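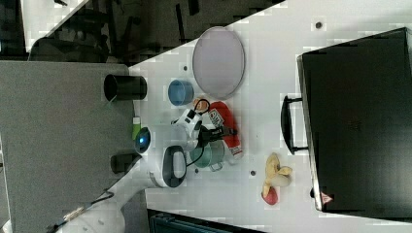
Kam-wah Tsao wrote to us in November to say that the trouble with our toy library was the opening hours, and that a family with two parents on shifts might as well live on the moon for all the use a morning session was to them. We read the letter out at our next planning meeting and then, I am afraid, we argued over it for most of an hour, and by the end of the hour we had agreed to open in the evening. A good deal of what follows in this report comes out of that letter, so it seemed only fair to begin with it.

Osudmont Toy Library
Progress report to the Drimus Fund, second half of the grant

First of all, thank you. Your 3,000 pounds reached us just as the old shelving at Osudmont was giving up, and it has been a very great comfort to have the money in hand and to be able to plan a few months ahead. I have tried to follow the headings you sent, though one or two of them have run into each other.

What we said we would do

Our application promised three sites, a proper lending record in place of the card box, and a mending bench. We also said we would try to reach families who had never borrowed from us before, and I remember that we were rather vague as to how.

Who is borrowing

We now have 191 member families across the three sites, and they made 1,991 loans between them in the period. Osudmont is still much the busiest. Loltaven has grown steadily and has a character of its own, with a lot of grandparents and childminders who like to stop for a cup of tea and are in no hurry to go home. Au is small – a handful of families on most visits, and on one very wet afternoon only a father and his twins, who had the whole of the train set to themselves and were delighted about it.

The evening opening began at Loltaven and runs from half past five until seven. It was slow for the first few weeks and we did wonder whether we had misjudged it. Then one of the childminders put a note in the school newsletter, and since then we have hardly had room to put the boxes down. Several of the evening families told us they had known of the library for years and had simply never been able to get to it while the doors were open. Kam-wah Tsao came to the second one, and has since asked, very politely, whether we might think about eight o'clock.

What they are borrowing

Construction sets and ride-on toys go out first, as they always have. Jigsaws are popular in the winter and come back with pieces missing in the spring. The surprise of the year has been pretend food. We bought very little of it to begin with, thinking that most homes would have some, and it is now booked out weeks ahead. Parents of children who are wary at mealtimes have been especially keen on it. One mother at Loltaven told us that her son would handle a toy carrot quite happily at the table long before he would have a real one anywhere near him, and asked if she could keep the set for a second month. Of course we said yes.

We have also begun mixing ordinary plates and bowls in with the toy sets. Children seem to like having the real size of thing to hold, and it costs us next to nothing.

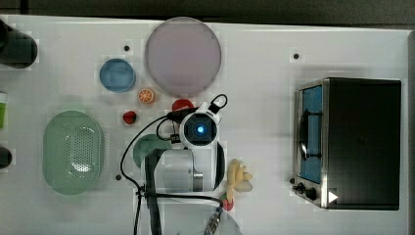 Loltaven: a plate, a blue bowl and some of the play food, including the orange slice and the strawberry.

The mending bench

Cheng-en Mok has run the bench at Osudmont since it opened, and 173 toys have been put right there so far. Most of the jobs are small ones, a wheel or a battery cover or a doll's arm, and the cost of parts has been lower than we allowed for. The larger jobs take patience. There was a rocking horse which had been in the back cupboard for longer than any of us could account for, and it needed a new rocker cut, two coats of paint and a tail. It went out on loan the week it was finished and there is now a waiting list for it.

We had hoped that parents would come along and learn to do simple repairs themselves. A few have, but fewer than we wrote in the application, and I would like to be plain about that. People are tired at the end of the day and would sooner hand the thing over and collect it next time. We are going to try a repair afternoon in the half-term holiday, with the children there as well, and see if that suits people better.

The lending record

Moving from cards to the computer took a good deal longer than we had planned. The cards went back a very long way and were written in several different hands, one of which none of us could read, and there were toys listed that had plainly gone out and never come home. We decided in the end to start afresh and count what was on the shelves. The new record works well at Osudmont and Loltaven. At Au the signal in the hall is poor, so loans are still written in a notebook there and copied across afterwards. We would like to sort this out before the summer.

Money

The full account is on the sheet sent with this report. Shelving came in a little over the estimate and repairs a little under. Hall hire at Loltaven has gone up to pay for the evening session, and we met this from membership fees, as agreed with you by telephone. There is a small sum left in the storage line, and with your permission we should like to spend it on lidded boxes for Au, where everything currently travels in carrier bags.

Between now and the end of the grant

We shall keep the Loltaven evening going and try a later finish once a month. The half-term repair afternoon will be at Osudmont. We need to buy more pretend food and more large-piece jigsaws, and to replace the ride-on tractor, which is past even Cheng-en's help. You kindly said that one of you might like to visit, and we would be so pleased if you did. Loltaven in the evening is the one I would choose, though do come early if you want a chair.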